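Minutes, table layout and serving ware, April 27, 2025

Present: Refilwe Motaung (chair), Anqi Ye (minutes)
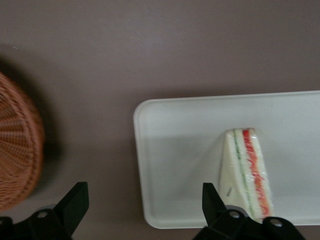
**1. Previous minutes**

Accepted with one correction: the Selero order is for 100 trays. The earlier draft gave the figure for baskets.

**2. Trays**

The white plastic tray stays as the standard item. RM asked for the raised lip to be kept on any replacement, as flat boards from Buker let cutlery slide when carried. AY to obtain a sample of the next size down. Rounded corners preferred; square ones collect crumbs and take longer to wipe.

**3. Baskets**

The round woven basket in terracotta is approved for bread and wrapped items only. Loose fruit to go in bowls. AY noted that the weave holds flour and must be brushed before it is wiped. Flasska can supply a liner, price not yet received.

**4. Table surface**

The mauve-brown top was compared with the grey proposed by Maeng. RM prefers the mauve-brown with white ware. AY has no objection but considers that the terracotta sits too close to it in evening light. Left open until both have been looked at after dark.

**5. Layout**

Basket to the left of the tray, with a clear gap between them. Nothing to be stored behind either during service.

**6. Budget**

Ceiling of 2,000 confirmed. Spent to date: 846. Liners to come out of the remainder.

**Actions**

- AY: tray sample, liner price
- RM: reply to Maeng on the grey top
- Both: evening check of colours

Next meeting in August, date to be set by RM.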